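Drum Programming Night is Back

We had such a lovely turnout last time that Tadhg Kinsella has agreed to run another evening on building beats from scratch - bring your laptop, your headphones and any half-finished loop you've been too shy to play for people! We'll start Monday at 7 in the Osley room, and Tadhg will share his folder of 104 snare and hi-hat sounds for everyone to take home and mess around with.
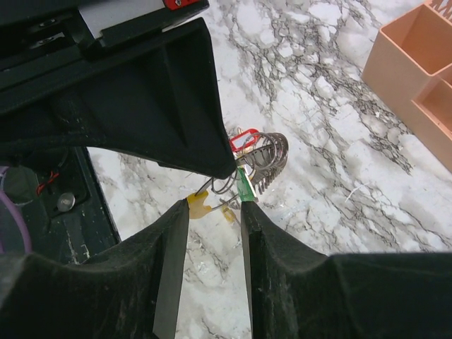

Swap Table

Old cables and pedals welcome, as always.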